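발표자 노트: 이불을 개지 않을 자유에 대하여
사내 점심 강연용, 01/10/2024 수정본

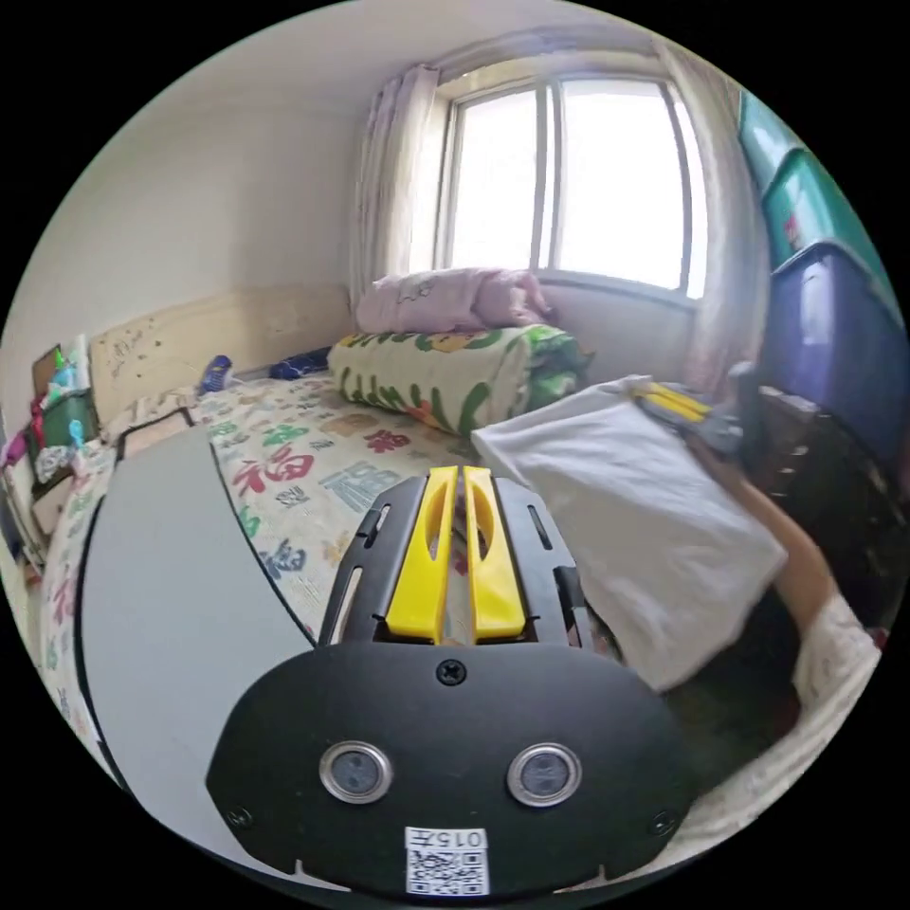 0. 시작하기 전에

물 한 모금. 마이크 켜졌는지 확인. 지난번에는 첫 문단을 통째로 마이크 없이 읽었고, 그 문단이 그날 제일 좋았다.

인사는 짧게. "점심시간에 잠자리 이야기를 들으러 와 주셔서 감사합니다. 졸리면 주무셔도 됩니다. 오늘만큼은 그게 제 강연에 대한 최고의 평가입니다."

(웃음을 기다리지 말 것. 안 웃을 수도 있다. 바로 다음으로.)

1. 왜 침구인가

우리는 인생의 삼분의 일을 침대에서 보낸다는 말을 누구나 한 번쯤 들어 봤다. 이 말은 주로 매트리스를 팔려는 사람이 한다. 자동차를 파는 사람은 우리가 차 안에서 보내는 시간을 말하고, 의자를 파는 사람은 앉아 있는 시간을 말한다. 다 더하면 하루가 서른 시간쯤 나올 것 같은데 아무도 더해 보지 않는다.

저는 매트리스를 팔지 않는다고 여기서 분명히 밝힌다. 홑이불 한 장도 안 판다. 네가쉬(Negash)에서 카탈로그 문구를 쓰던 시절에 침구 담당이었을 뿐이다. 그때 쓴 문장 중에 "구름이 부러워하는 촉감"이 있다. 반성하고 있다. 구름은 촉감이 없다.

여기서 객석에 질문. 오늘 아침 이불을 정리하고 나온 분? 손을 들게 한다. 절반이 넘으면 "훌륭한 분들이 오셨네요", 안 되면 "동지 여러분". 어느 쪽이든 다음 슬라이드는 똑같다.

2. 이불 개기의 짧은 역사 (개인사 편)

어릴 때 우리 집은 요를 깔고 잤다. 아침에 개서 장롱에 넣는 것까지가 기상이었다. 방이 하나의 용도만 가질 형편이 아니었기 때문에, 이불을 개지 않으면 밥상을 펼 데가 없었다. 그러니까 그때의 이불 개기는 미덕이 아니고 부동산 문제였다. 이 대목은 천천히 읽는다. 나이 있는 분들은 고개를 끄덕이고 젊은 분들은 월세를 떠올린다.

그러다 침대가 들어왔다. 침대는 접히지 않는다. 장롱에 들어가지도 않는다. 할머니는 침대를 보시더니 "저건 하루 종일 누워 있는 물건이구나" 하셨다. 가구에 대한 평으로 그보다 정확한 것을 아직 못 들었다.

이상한 것은 그다음이다. 갤 필요가 없어졌는데도 정리는 남았다. 개는 대신 펴기 시작했다. 주름을 펴고, 베개를 세우고, 어떤 집은 그 위에 쿠션을 더 얹는다. 밤이면 그 쿠션을 바닥에 내려놓는다. 아침이면 다시 올린다. 이 쿠션이 무슨 일을 하는지 저는 지금도 모른다. 카탈로그에는 "공간에 표정을 더합니다"라고 썼다. 제가 썼다.

3. 복(福)을 깔고 자는 문제

무늬 이야기. 여기서 속도를 조금 올린다.

복 자가 들어간 침구는 아주 오래된 취향이다. 베갯모에 수를 놓기도 하고, 이불보에 찍기도 한다. 혼수로도 들어가고 사은품으로도 들어온다. 한 글자면 점잖고, 여러 글자면 든든하고, 알록달록한 글자가 흩어져 있으면 복이 좀 바빠 보인다.

어머니께 여쭤본 적이 있다. 복을 깔고 누우면 복이 눌리지 않느냐고. 어머니는 눌러 놔야 안 달아난다고 하셨다. 듣고 보니 김장 돌과 같은 원리였다.

요즘 브랜드는 복 자를 쓰지 않는다. 대신 '오트밀', '안개', '마른 풀' 같은 이름의 색을 판다. 플룰레오(Pluleo)의 색상표에는 흰색 계열만 한 면이 가득했다. 저는 그중 두 개를 구별할 수 있었고, 그것도 하나가 얼룩진 견본이었기 때문이다. 조용한 침실이 숙면에 좋다는 설명이 늘 따라붙는데, 불을 끄면 다 까맣다.

(여기서 뒤쪽에서 웃음이 나오면 한 박자 쉬고, 안 나오면 쉬지 않는다.)

4. 숫자가 나오는 부분

강연에는 숫자가 하나쯤 있어야 한다고 해서 넣었다. 5월에 사내 게시판으로 설문을 돌렸다. 163명이 답했고, 그중 77명이 "매일 아침 이불을 정리한다"고 했다. 이어서 "지난주에도 매일 했습니까"라고 물었더니 분위기가 달라졌다. 자유 의견란에 "왜 이런 걸 묻죠"가 들어왔다.

통계적으로 의미 있는 조사라고 주장하지 않는다. 표본은 우리 회사 사람들이고, 질문은 제가 버스에서 만들었다. 다만 자유 의견은 재미있어서 몇 개 읽는다.

"남편이 마지막에 일어나므로 남편 소관입니다."
"고양이가 안에 있습니다."
"정리했다고 생각하면 정리된 것입니다."
"시트는 언제 가는 게 정상인가요. 익명 맞죠?"

마지막 것은 꼭 읽는다. 익명 맞습니다.

5. 고무줄 시트를 접는 법

질문이 반드시 나온다. 그러니 먼저 말해 버린다. 네 모서리에 고무줄이 든 매트리스 커버를 반듯하게 접는 방법은 존재한다. 영상도 많다. 모서리에 손을 넣고, 뒤집어 포개고, 다시 포개고, 평평한 데 내려놓고 삼등분한다.

저는 이 방법을 시연까지 준비했다가 뺐다. 집에서 연습할 때 100점 만점에 후하게 쳐서 중간이었다. 게르크스테드(Gerkstead)에서 매장 직원 교육을 참관한 적이 있는데, 거기서는 접기 시간이 따로 있었고, 교육이 끝나자 강사가 자기 견본을 둥글게 뭉쳐 가방에 넣었다. 그 장면에서 많은 것을 배웠다.

실용적인 조언은 이 정도.
세트는 자기 베갯잇 안에 넣어 보관하면 짝을 잃지 않는다.
큰 이불보는 혼자 털지 말 것. 화분이 있는 집은 특히.
새 시트는 한 번 빨고 쓴다. 포장 주름이 그대로 있는 시트에서 자면 우편물이 된 기분이다.
여벌은 2장이면 된다. 더 있으면 관리 대상이 되고, 장롱 한 칸이 그쪽으로 넘어간다.

6. 개지 않는 쪽의 변론

제목에 자유라는 말을 썼으니 책임을 져야 한다.

바로 덮지 말고 한동안 젖혀 두라는 말이 있다. 밤새 밴 습기를 날리라는 뜻이다. 저는 이 조언을 무척 좋아한다. 해석하기에 따라 저녁까지 날릴 수 있다.

호텔 침대가 기준이 된 것도 짚고 넘어간다. 호텔 침대가 팽팽한 것은 누가 돈을 받고 당겨 놓았기 때문이다. 발 쪽을 매트리스 밑에 얼마나 단단히 끼워 넣는지, 들어가려면 편지봉투를 뜯는 요령이 필요하다. 저는 체크인하면 그것부터 다 뽑는다. 랄레크(Ralleck)의 '호텔식 세트'를 사서 집에서 똑같이 해 본 적도 있다. 한밤중에 발가락이 항의했고 세트는 손님용이 되었다. 손님들은 아무 말이 없는데, 다시 오지도 않는다.

그렇다고 정리하는 분들을 말리러 온 것은 아니다. 저도 한다. 누가 온다고 하면 한다. 택배가 와도 현관에서 침대가 보이는 구조라 한다. 부끄러움에도 평면도가 있다.

7. 시간이 남으면

베개 이야기 (경추 베개를 사고 한 달 만에 고양이에게 양도한 건). 길어지면 생략.
겨울 이불과 여름 이불을 바꾸는 날을 누가 정하는가. 부부 참석자가 있으면 하지 말 것. 전에 한번 복도까지 이어졌다.

8. 질의응답 대비

매트리스 추천해 달라는 질문: 안 한다. 누워 보고 사시라고만.
시트 교체 주기: "지금 떠올리신 주기보다 조금 짧게"라고 답한다.
다림질하느냐: 안 한다. 표정 관리할 것.
네가쉬 문구 중 제일 부끄러운 것: 구름은 이미 말했으니 "잠이 당신을 입습니다"를 공개한다.

끝나면 마이크를 끄고 나서 한숨을 쉴 것. 순서를 지킨다. 무선 포인터는 총무팀에 반납.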